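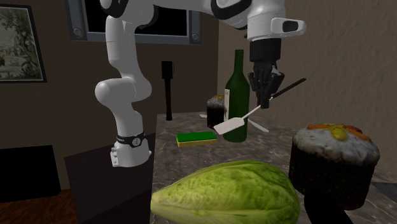 模擬台所におけるヘラの把持(Lostell標準環境、調理台配置)

製品評価報告 模擬作業環境キット「Lostell」および付属の評価実施規程について

ブルーデン技術評価室
評価担当:Fouzia Talpur、Montserrat Esteban
査読:Pak-hei Kao

1 評価の対象および範囲

本報告は、Avham社が頒布する家庭内作業用の模擬環境キット「Lostell」について、当評価室が9月に実施した評価の結果をまとめたものである。評価の対象は、模擬環境本体、付属の物体モデル集、試行記録の様式、および同社が本体と併せて配布する「評価実施規程」(以下「規程」という。)とする。

模擬環境の描画性能や計算速度については、既に各所で比較が行われており、本報告では必要な範囲で触れるにとどめた。当評価室が主として確認したのは、規程に従って試行を行った場合に、第三者が同じ手順を再現し、同じ基準で成否を判定できるかという点である。会員機関から寄せられる照会のうち、再現手順と判定基準に関するものが近年増えており、購入の可否を検討する際の参考に供する。

実機における安全要求事項への適合性は評価の範囲に含まない。Lostellでの試行結果をもって、実機の安全性に関する根拠とすることはできない。規程の前文にも同旨の記載があるが、文字が小さく、見落とされるおそれがある。次版では独立した条として掲げることが望ましい。

2 導入および初期設定

導入は標準的な計算機で半日以内に完了した。手順書は英語版と日本語版が提供されており、日本語版の訳文はおおむね適切である。ただし「episode」の訳語が章によって「試行」「回」「エピソード」と揺れている。記録様式では「試行」に統一されているため、手順書の側を改めるべきである。

初期設定において最も時間を要したのは、座標系の確認であった。アームの台座と調理台はそれぞれ独立した基準点をもつ。利用者が台座の位置を変更した場合、調理台上の物体の位置は台座基準では自動更新されない。この仕様自体に問題はないが、手順書の該当箇所は付録にあり、本文からの参照がない。担当者の一人は付録に気付かず、ずれた位置のまま予備試行を開始し、後にこれを破棄した。

使用許諾は機関単位で、同時に利用できる端末数の制限はない。認証の更新に際して外部への接続を要する点は、閉域網で運用する機関にとって障害となり得る。Avham社の窓口担当であるRoscoe Hutchins氏からは、閉域網向けの更新方法を個別に案内しているとの回答を得た。案内の内容は公開資料に含まれていない。

3 物体モデルおよび配置

物体モデル集は、食材、容器、調理器具、清掃用品の各区分からなる。冒頭の図に示した配置では、大理石調の調理台の上に、スポンジ、瓶、ケーキ、ロメインレタスなどが置かれている。把持対象以外の物体が近接しており、持ち上げたヘラの先端は瓶の手前に重なって見える。整然とした卓上のみで試験した方策は、このような配置で経路の計画に失敗することが多い。雑然とした配置を標準に含めた点は評価できる。

他方、物体ごとの質量および摩擦係数の出典が明示されていない。物性値の一覧は添付されているものの、実測値と推定値の区別がなく、値の有効桁も統一を欠く。変形についても同様である。スポンジやレタスのように本来は柔らかい物がどの程度まで剛体として扱われているか、一覧からは判断できない。接触を伴う課題の結果を外部に公表する場合、利用者は当該物体の取扱いを自ら確認し、報告書に付記する必要がある。

配置の生成には、固定配置と乱数配置の二つの方式がある。乱数配置では種の値が記録に残るため、同一版であれば配置を完全に再現できた。版をまたぐ場合の再現性は保証されておらず、当評価室が旧版の種の値を現行版に与えたところ、物体の向きに差異が生じた。規程第六条は版番号の記録を「推奨」としているが、これは「義務」とすべきである。

背景の設定も変更できる。壁面、窓、床、額装された絵などは成否に直接関わらないものの、画像を入力とする方策では成績に影響を及ぼす。規程には背景の固定に関する定めがない。比較試験を行う際は、背景を固定するか、変更の範囲を事前に定めて記録することを当評価室は求める。

4 試行の実施

評価試行は、規程の定める標準課題から把持、移載、道具の保持および返却を選び、合計で4000を超える回数を実施した。このうち2000回を固定配置、残りを乱数配置に充てた。方策には当評価室が比較用に保有する既存のものを用い、Lostell向けの追加学習は行っていない。方策の優劣を論じることは本報告の目的に含まれないため、課題ごとの成功率は掲載しない。

試行の自動実行は安定していた。日曜の夜間に連続運転を行った際も停止はなく、翌朝の点検で記録の欠落は認められなかった。試行の中断と再開についても、中断前の状態が正しく復元されることを確認した。

道具の保持に関する課題では、柄の細い器具の扱いに注意を要する。二指のグリッパーで柄を挟む場合、接触点がわずかにずれるだけで器具の先端の位置は大きく変わる。規程は把持の成立を「指と対象物の接触が所定の時間継続すること」と定義しているが、器具の姿勢については何も定めていない。先端がどの方向を向いていても保持は成功と記録される。続く課題が「返す」「すくう」といった先端の向きに依存する作業である場合、この定義では前段の成否を適切に評価できない。

当評価室では、暫定の補助基準として、保持中の器具の長手方向と目標方向とのなす角を記録に追加した。様式には自由記述欄があるため、追加そのものは容易であった。ただし自由記述欄の内容は集計機能の対象とならず、別途の処理を要した。

周辺物体との接触についても触れておく。規程では、把持対象以外の物体が転倒した場合を「重大な逸脱」、移動にとどまった場合を「軽微な逸脱」とする。この区分は明快で、運用上の混乱もなかった。接触したが移動も転倒もしなかった場合は記録の対象外である。実機への移行を前提とする利用者にとっては、接触の有無そのものが重要な情報であり、任意項目としてでも記録できるようにすることが望まれる。

5 判定の一致に関する確認

規程の自動判定と人による判定とがどの程度一致するかを確認するため、全試行から400件を抽出し、担当者二名が互いの結果を参照せずに判定した。判定には記録映像と関節角の時系列を用い、自動判定の結果は伏せた。

把持および移載については、自動判定と人の判定が食い違う例は少なく、その多くは終了時刻の扱いに起因するものであった。自動判定は制限時間の到達時点で打ち切るが、人は動作の区切りまで見て成功と判断しがちである。これは判定者への事前説明によって解消できる。

返却の課題では食い違いが目立った。規程は「元の位置に戻すこと」を求める一方、許容範囲を物体の中心点の距離のみで定めている。長い柄をもつ器具が横向きに置かれた場合、中心点は範囲内にあっても柄が調理台の縁から張り出すことがある。担当者はいずれもこれを失敗と判定し、自動判定は成功とした。当評価室は担当者の判定を妥当と考える。Esteban担当からは、物体の外形全体が支持面の内側に収まることを条件に加えるべきとの意見が出された。

担当者間の不一致は、協議により一件ずつ解消し、その経過を記録した。規程には判定者間の不一致を処理する手続が存在しない。人による判定を併用する機関は、手続を自ら定めたうえで試行に着手されたい。判定が済んだ後に手続を定めると、結果を見て基準を選んだとの疑念を招く。

6 記録および保存

試行記録は、設定、時系列、映像、判定の各ファイルに分かれて保存される。ファイル間の対応は共通の識別子によって保たれており、改名や移動を行っても対応が失われない。この点は同種の製品と比べて優れている。

記録の改変を検知する仕組みは標準では無効となっている。有効にした場合でも処理時間の増加は軽微であった。特段の事情がない限り、利用機関はこれを有効にして運用すべきである。

失敗した試行の扱いは、特に注意を要する。集計画面の初期設定では、実行時の異常により終了した試行が分母から除かれる。除外の件数は画面の下部に表示されるものの、書き出した表には含まれない。外部の読者は除外の事実を知り得ず、成功率が過大に見えるおそれがある。規程第十一条は「全試行の報告」を義務付けており、集計画面の初期設定はこれと整合しない。本件はAvham社に通知し、改修を検討するとの回答を得ている。改修の時期は示されていない。

保存期間について、規程は定めを置いていない。当評価室の内規では、公表した数値の根拠となる記録を、当該数値を引用する文書が有効である間は保存することとしている。

7 利用機関への勧告

当評価室は、Lostellを比較試験に用いる機関に対し、次の事項を実施することを勧告する。

(1)本体、物体モデル集および規程の版番号を、全ての報告書に記載すること。
(2)乱数配置を用いる場合は種の値を記録し、試行の開始前に確定すること。
(3)集計画面の除外設定を解除し、異常終了を含む全試行を分母に算入すること。やむを得ず除外する場合は、件数と理由を明示すること。
(4)器具を扱う課題では、保持中の姿勢に関する基準を別に定めること。
(5)返却の判定に外形の条件を加えるか、加えない場合はその旨を付記すること。
(6)背景の設定を固定すること。
(7)描画された図を報告書に掲載する場合は、模擬環境のものであることを図の説明または本文に明記すること。

(7)については、会員機関のFitzgerald Alcantara氏から、本文に明記があれば個々の図への表示は不要ではないかとの意見が寄せられた。図のみが転載される場合を考慮すれば個別の表示が望ましいが、当面はいずれの方法も認めることとした。

8 付属文書の品質

規程の本文は平易に書かれており、条の構成も妥当である。義務、推奨、許容の別は文末表現によって区別され、冒頭に凡例がある。初めて模擬試験を担当する職員であっても、手順書と併せて読めば標準課題の実施に支障はないと考えられる。

索引の不備は改善を要する。「逸脱」の項が示す頁には該当する記述がなく、「中断」は項目自体が欠けている。また、標準課題の一覧と各課題の詳細とで名称が異なる箇所があり、記録様式への転記に際して誤りの原因となった。

教育用資料として同梱される演習集「Begay」は、300の短い設問状の課題から構成される。判定の練習に有用な題材を含むが、模範判定のうち返却に関するものは、前述の許容範囲の問題をそのまま引き継いでいる。当評価室では該当部分を研修に使用していない。

9 総合所見

Lostellは、家庭内作業を対象とする模擬試験の環境として、実用に足る安定性と記録機能を備えている。配置の再現性は同一版の範囲で十分であり、雑然とした調理台を含む標準配置は、実際の使用条件を考えるうえで有益である。

規程については、条件付きで採用を推奨する。条件は前記7の(1)から(5)までとし、(6)および(7)は推奨事項とする。これらの条件を満たさずに得られた数値を、他機関の数値と並べて掲載することは避けられたい。

物性値の出典が不明である点は、本評価の期間中に解消されなかった。接触力や変形を主題とする試験への使用については判断を留保し、資料の追加提供を受けた後に改めて評価する。

導入費用は機関の規模により異なるため、本報告では金額を示さない。既に同種の環境を運用している機関では、記録様式の変換に相応の工数を見込む必要がある。変換用の補助プログラムは提供されているものの、対応する形式が限られており、当評価室の旧様式には使用できなかった。

付記

本評価に用いた使用許諾は、当評価室が通常の手続により購入したものである。Avham社には公表前に事実関係の確認を依頼し、版番号の誤記に関する指摘を受けて訂正した。所見および勧告の内容に変更はない。

補助基準の定義および判定協議の記録は、会員機関に限り閲覧に供する。閲覧を希望する機関は、所属長名による申請書を評価室あてに提出されたい。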